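Humidity in the back kitchen, part two

Sat 21 March

The logger has now been on the wall since November and I have enough readings to say something useful about the damp. For anyone who missed the first part: our back kitchen is a single-storey brick extension with a flat roof, a north-facing window and one radiator on the wrong wall. Every winter the corner behind the bread bin grows black mould. Every spring I wipe it off, paint over it and pretend it is solved.

The logger is a Gikeck, the cheap one with the grey case. It takes a temperature and relative humidity reading every two hours and keeps them until you plug it into a computer. The file I pulled off it last night has 1,372 rows. Forty of those I threw away, as they were from the days when it sat on my desk in another room while I worked out how to fix it to the wall. That leaves 1,332 usable rows.

I did the sums in a spreadsheet. Relative humidity on its own is a poor guide, as it moves with temperature even if the amount of water in the air stays the same. Dew point is better. It tells you how cold a surface has to be before water settles on it, and you can compare it directly with the temperature of the wall. I worked it out for each row using the Magnus formula, which is accurate enough for a kitchen.

The wall temperature was harder. I taped a probe into the corner and covered it with a square of foam so that it read the plaster and not the air. The first one fell off twice. The second is held by a blob of decorator's caulk and has stayed put.

Results. The wall was at or below the dew point in 59 of the rows. I had expected far more. Nearly all of them fall in the early morning, between four and eight, with the heating off and the door to the hall shut. The worst run was three nights in a row during the cold spell, when the plaster in the corner got down to single figures and stayed there until lunch.

Mould does not need running water, though. It will grow on a surface if the air right next to it is damp enough for long enough, and the usual rule is 80 per cent at the surface over several days. I have not finished that calculation. It needs the vapour pressure of the air divided by the saturation pressure at the wall temperature, then a rolling average, and my spreadsheet has started to complain.

I had assumed that cooking was to blame. You can see cooking in the data – a sharp spike at six or seven in the evening, then a slow fall – but with the extractor on, the air is back to normal by the next reading or the one after. The extractor is a Maes and it is loud, which is why it tends not to get used. On the evenings when it was left off, the spike took most of the night to clear. Pasta is the worst. Anything done in the oven barely shows. 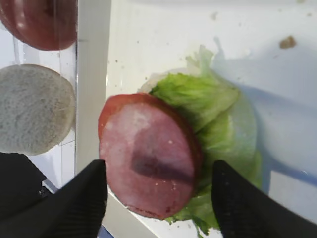 The bigger source is laundry. The clothes airer lives in the back kitchen from October to April, and a full load holds a couple of litres of water after the spin. All of that goes into the air. On airer days the dew point sits two or three degrees higher right through to the next morning, which is enough to account for most of those early rows.

Nimal Pramanik wrote to me after the first part to suggest a trickle vent in the window frame. He fitted two in a similar extension and thinks they did more than his dehumidifier. I am not against it, but the frame is old timber and I would rather not cut into it until I have tried the cheaper things. He also pointed out that my logger was too close to the door, and he was right. I have moved it to the far wall, so readings from last week onwards are not strictly comparable with the earlier ones.

Next steps, in order of cost:

Move the airer to the box room and leave the window on the latch. Free.

Leave the hall door open overnight. Also free, though the cat has opinions.

Set the heating to come on low at four in the morning. I will log the gas as well.

Insulated lining paper on the corner, the Clillico stuff, 4 mm thick. This worries me slightly. It makes the surface warmer but leaves the brick behind it colder, and if damp air gets behind the paper I will have hidden the mould and kept it.

I will change one at a time and give each a fortnight. The weather is warming up, so the numbers will improve whatever I do, and I will need to compare against outside temperature to get anything sensible out of them. There is a second logger in the shed for that. Its battery was flat when I checked, so the outdoor record has a gap in it from early February.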